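I've been trying out Tumley for most of November now, and I think I finally have opinions! It's a subscription scene pack for people who practice arm programming on a simulator at home. You get 2,352 little setups, you load your arm, you poke at things. I went straight for the tissue box ones (my weakness), with the Franka arm loaded up and the gripper coming down beside the tissue.
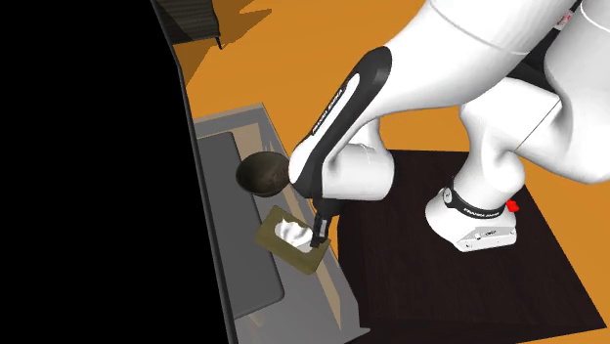 Dede Tetteh wrote to me that she'd dropped Tumley after 18 days, the loading times drove her up the wall, and did I find the same on an older laptop? Yes, Dede, I did! Mine took nearly 5 minutes the first time. After that it was fine, but you do want to make coffee.

What I like is how easy it is to swap views. The default one sits way up high and it's great for planning a path, but for the fiddly bits I want to be right down by the fingers, so I use the close view a lot

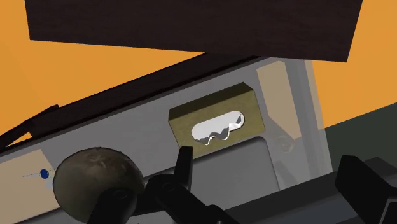

and I keep it open in a second window while I tweak the grip settings. You can save two views per setup on the basic plan, which feels stingy to me. Kwesi Amoah swears by Nurkside, and I have a trial of that waiting, so I'll write it up once I've had a proper play with it.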